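Chapter 6
Reading Back: How Pilots and Controllers Confirm an Instruction

After this chapter you should be able to:
explain the difference between a readback and an acknowledgment
say which parts of a clearance must be repeated in full
find the weak point in a short radio exchange
describe what a controller does when the readback is wrong

6.1 A short exchange at Norkville

On the morning of our first case, a student pilot was waiting at the holding point of runway 14 at Norkville. She had 2 flights alone behind her and this was going to be the next one. The controller told her to hold short, as another airplane was on final approach. She answered with one word, "Roger," and she stayed where she was.

No harm came from it. The controller, Ruan Gumede, still called her again and asked for the full readback. She was a little offended, as she told her instructor later in the day. She had understood the instruction and she had obeyed it. Why did he need to hear it again?

The question is a good one, and a large part of this chapter is an answer to it. "Roger" means only that a message was received. It does not say which message. If the student had heard "line up" in place of "hold short," her answer on the radio would have been the same word, spoken in the same voice.

6.2 What is a readback?

A readback is the repetition, by the person who receives a message, of the important parts of this message, together with the call sign. It lets the sender compare what was said with what was heard. The comparison is made by the sender, and many beginners forget this second half. In the literature it is called hearback. A readback without a hearback is only more talking on a busy frequency.

The following are always read back:

Clearances to enter, land on, take off from, cross or hold short of a runway
The runway in use
Altimeter settings
Transponder codes
Heading, altitude and speed instructions

Wind information and general traffic information are normally not repeated. A pilot who repeats everything makes the frequency slow for the others, and after some time the controller listens with less attention. We come back to this in section 6.5.

6.3 When the readback is correct and the action is not

It is tempting to believe that a correct readback closes the matter. It does not. In the second case of this chapter, the crew of a small freight airplane repeated the clearance without any mistake and then turned onto the wrong taxiway at Vasconcelos. The words had passed through the radio in good order — the error was made later, between the memory and the hands. The captain, Cauã Guimarães, had flown to this airport many times and had always parked on the north side. That evening he was sent south.

Frida Thygesen studied 244 recorded exchanges from the two airports for her course report, and she advises students to separate three moments: hearing, repeating, and doing. We will use her division for the rest of the chapter. When you read a case, write down in which of the moments the error appears for the first time. In the Vasconcelos case the answer is "doing," and a better radio habit alone would not have prevented it.

Some crews now point at the airport chart with a finger while they read back a taxi clearance. It looks a bit childish at first, but it joins the spoken word to a place.

Before you continue

Listen to recording 2859 in the course archive one time only, without stopping. Write the clearance from memory. Then listen again and mark each item you lost. Most students keep the runway and lose the altimeter setting. Bring your sheet to the class, also if it is not pretty.
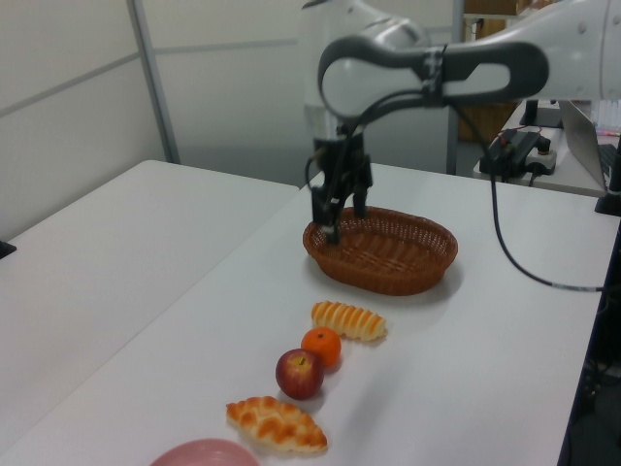 Robot arm and wicker basket, two views

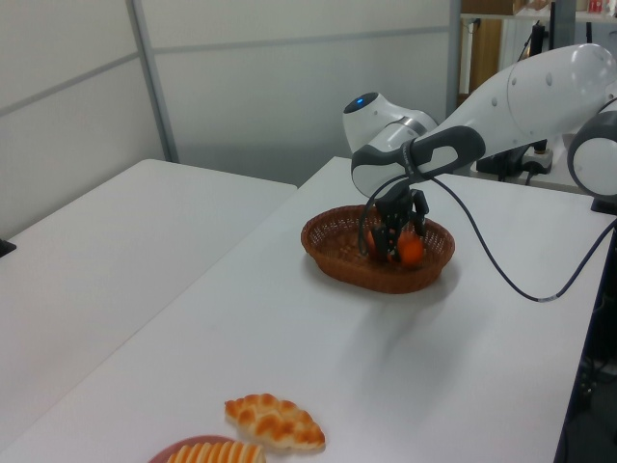 Department of Aviation Communication, Puvason College

6.4 Correcting a wrong readback

When the controller hears a mistake, he or she says the call sign, the word "negative," and then the correct version. The pilot must read back again, and only the second readback counts. Heloísa Toledo teaches her students to wait one full breath before this second readback, as a hurried pilot often repeats the old mistake with more confidence.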